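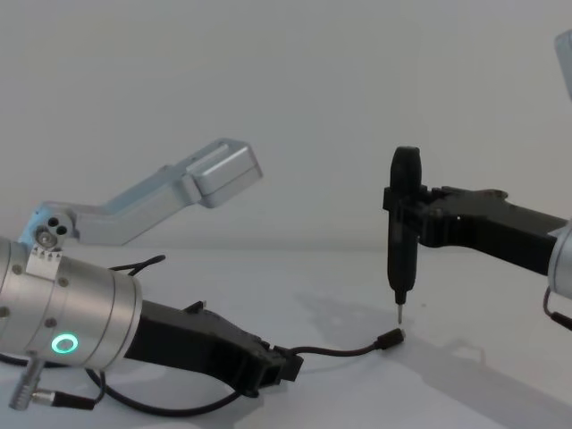 桌面上的黑色细线缆，旁边是一把竖直的黑色手持螺丝刀。

Rikar在Nirstead开设Oter小件维修桌，五月起面向居民开放

Nirstead，2024年2月26日——家用维修用品商Rikar今天宣布，将在Nirstead的Aasen工坊开设一项长期活动，名字叫“Oter小件维修桌”。活动五月开始，全年一共23场，任何人都可以带着抽屉里那些接触不良的数据线、外壳松动的小电器和拧不紧的台灯来，坐下来，自己动手把它弄明白。

我们对这件事非常期待！去年秋天，Rikar在Aasen工坊门口放了一只旧线回收箱，本来只打算试一个月，最后收到408根线缆，充电线最多，也有耳机线、打印机线，还有几根到今天也没人认得出接口。整理的时候大家发现，里面不少线其实完好，只是跟原来的设备走散了，主人又说不清它是配什么用的。Oter的想法就是从那只箱子里来的：先学会认线、测线、收线，再往下学拆装。

每场活动分前后两段。前一段围绕线缆：怎么看插头形状，怎么检查线身有没有折伤，怎么绕线才不会在接头处留下死弯。后一段轮到螺丝刀。工坊会备好常用的手持螺丝刀和批头，参加者先在练习板上拧几颗不同规格的螺丝，找一找手感，然后再打开自己带来的东西。第一次来的朋友不用紧张，练习板就是给人拧坏的，滑丝了换一颗接着来。

桌上的东西我们会尽量少放。一根线，一把工具，手边留出一块干净的地方，做起来心里就不慌。拆下来的螺丝按顺序放进分格小盘，线缆理顺了再接，插头朝向自己看得清楚的一侧。这些习惯说起来琐碎，可是用过几次以后，连家里的书桌都会跟着变整齐。

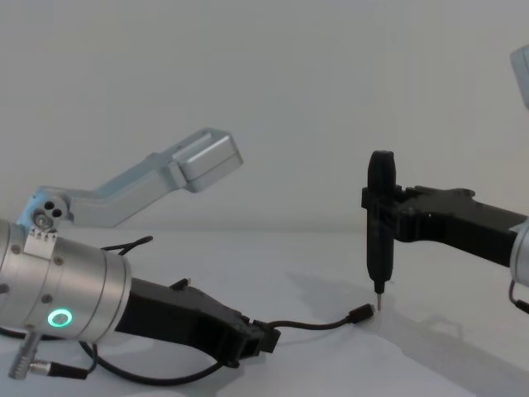 浅色桌面在这方面帮了大忙。黑色的细线、小插头、掉下来的垫片，在白底上一眼就能找到，所以Aasen工坊这次新添的维修桌全部选用白色台面，桌面不印图案，也不铺花垫。试用期间，几位平时戴老花镜的参加者对此特别满意，有一位还问能不能把桌板买回家。（目前不卖，不过台面的尺寸和做法会写进活动手册，想自己做一张的朋友可以参考。）

说到手册，Oter手册会在首场活动当天发放，内容包括常见接口对照图、螺丝规格表、一页“这根线还能不能用”的检查步骤，以及一套贴在线头上的空白标签。标签是我们自己最喜欢的部分：写上设备名称，贴好，下次搬家就不用再对着一团黑线发愁了。手册的电子版稍后也会放在Rikar网站上，可以自由打印。

每场约有40个座位，需要提前登记，参加免费。活动开始前15分钟开门，欢迎早点来挑位子，靠窗的几张桌子光线最好。十二岁以下的孩子请由家长陪同，他们可以和大人共用一张桌子，也可以去练习板那边单独玩。带来的物品请事先拔掉电源，电池能取下的先取下；微波炉、电视机和任何正在发热或鼓包的电池不在活动范围内，请不要带到现场。

活动结束后仍然没人认领、但检查完好的线缆，会放进工坊入口的交换架。缺线的人可以直接拿走，手里有多余的也欢迎放上来，请先贴好标签。旧线回收箱继续保留，位置改到楼梯旁边。

登记从即日起开放，可以在Aasen工坊前台填写表格，也可以通过Rikar网站的活动页面报名。五月各场的具体时间会在报名页面陆续更新。

关于Rikar
Rikar销售家用手工工具、线材收纳用品和小型维修配件，并在Nirstead的门店提供工具借用服务。

关于Aasen工坊
Aasen工坊是Nirstead的一处公共手工空间，设有木工间、缝纫间和维修间，常年举办入门课程。

媒体垂询
请与Rikar活动部联系，采访和到场拍摄请提前预约。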